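4.2 Where Households Keep Their Cleaning Products

We had not planned to spend much time on storage when we began this study. Our first interest was in how often people in Wanditz bought cleaning products and how they chose between them, and the diary sheets designed by Sibel Kocabaş were drawn up with shopping in mind. But people kept writing in the margins, bless them, and what they wrote about was very often cupboards. They had too few of them, or the ones they had were too low for an aching back, or too easy for a toddler to open. By the end of August we had 363 completed diaries, and the margins had become some of our favorite reading.

The bathroom came up more than any other room. Many of the older apartments in Wanditz have a bathroom with no built-in storage at all, and families make do with whatever flat surface is closest to hand. The window sill is one, the edge of the tub is another, and the top of the toilet tank is a third (see Figure 3). One mother of two told Saadet Sezer during a home interview that she had stopped thinking of the tank as part of the toilet years ago. "It's my shelf," she said, and she seemed a little surprised that we would ask.

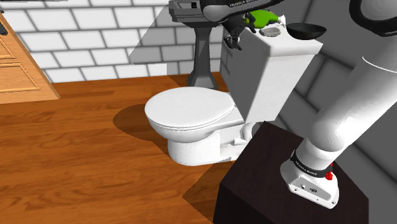 Figure 3. Toilet tank used as a shelf, with a green spray bottle lying on its side next to a round, flat dish (computer rendering).

It would be easy to read these habits as carelessness, and some of the earlier work on home safety does lean that way. Our interviews left us with a gentler view. Products within reach were used more often, and people told us they cleaned in short bursts, while the bath was filling or the kettle was on. A bottle kept at the back of the kitchen cupboard tended to wait for the weekend. In the 4 households where we were able to return after a new cabinet had been put in, 2 had moved everything into it and the others had gone on very much as before.

Safety still matters, of course, and we take it up again in Section 5, where we compare the diaries with the longer survey carried out in Gretimine by Jianguo Han and Birsen Kırmızıgül.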